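Curar opens shared workroom in the old Tavon building

15 July 2022 — Curar has opened a shared workroom on the ground floor of the Tavon building, and people are already settling in! The room has brick, a big window with green foliage outside, and plenty of light on the floor.

"We kept the brick from day one," said Joana Barros, who planned the room. "Then we went looking for plain white furniture to put in front of it — a desk, open shelves, a fridge for everyone's lunch."
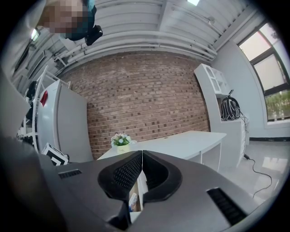 Flowers on the desk were Ximeng Pan's idea, and she plans to change them with the seasons. Work began in May, with Sombatkul handling the floor and the lights.

The workroom covers 216 square feet and is open to members from 8 a.m. Day passes are $11, and the first 2 visits are free for neighbors. Bookings are taken at the Cleka front desk.

Contact: Curar press desk | © 2022 Curar | Back to top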